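SOFT GOODS 2 - Bags and Closures
Handout 2, room 1832

Bring to class: your own small bag (any kind w/ a zipper), seam ripper, chalk, ruler. Zokeo kits are in the cabinet, sign one out.

Recap from last time
- structure comes from seams + padding first, fabric second
- a soft bag stands up if the base is cut square and the rim has some body
- straps: sew into the seam, never just on top of it

Zippers, top opening
Tape goes in before the side seams. Baste it. Yes, every time. Leave a finger width at each end or the corners bunch up. Coil zippers bend around a curve, metal ones fight you. Steiner chapter on closures has the diagrams, skip the part on invisible zips.

Checking a finished bag: stand it up, hold both sides, open and close fully. Teeth should run even, no fabric caught. Then look inside for loose threads near the stops, thats where they snag.
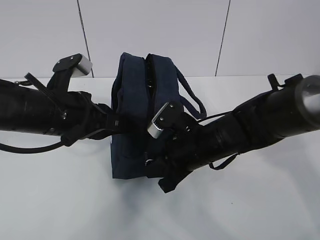
Rim padding: thin foam strip, folded into the top edge. Too thick and the presser foot wont clear it. Test on a scrap of denim first, same number of layers as the real seam.

Strap loops - mark both ends before cutting. Backstitch, then box stitch over it. Most of the Tisau samples failed right at this point, see the torn ones on the shelf.

For next class
Finish the zipper panel. Read Ukamora pattern sheet 2626, both sides. Write down your seam allowence on the pattern piece itself. Lab is open til 6 pm, needles back in the tin please.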